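Collecte de textiles : les dates de juin

Le local de la rue Bramwell reprend les textiles le vendredi, de 10 h à 18 h.

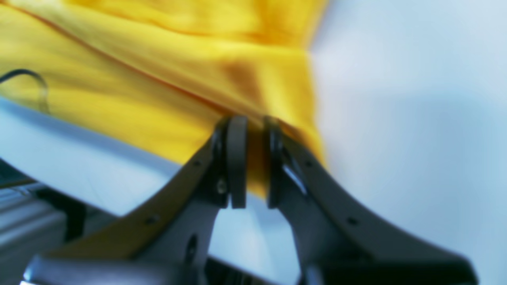
Ce qui change

Les sacs sont désormais limités à 2 par foyer et par passage. Linge de maison, rideaux et vêtements sont acceptés, même usés -- mais propres et secs. Les chaussures vont par paires, dans un sac à part.

Bilan du printemps

Les habitants ont déposé 1089 kg de textiles, dont près de 121 kg de rideaux et de nappes. Le tout est parti au centre de tri Onden.

Les couettes et oreillers restent à porter à la déchetterie.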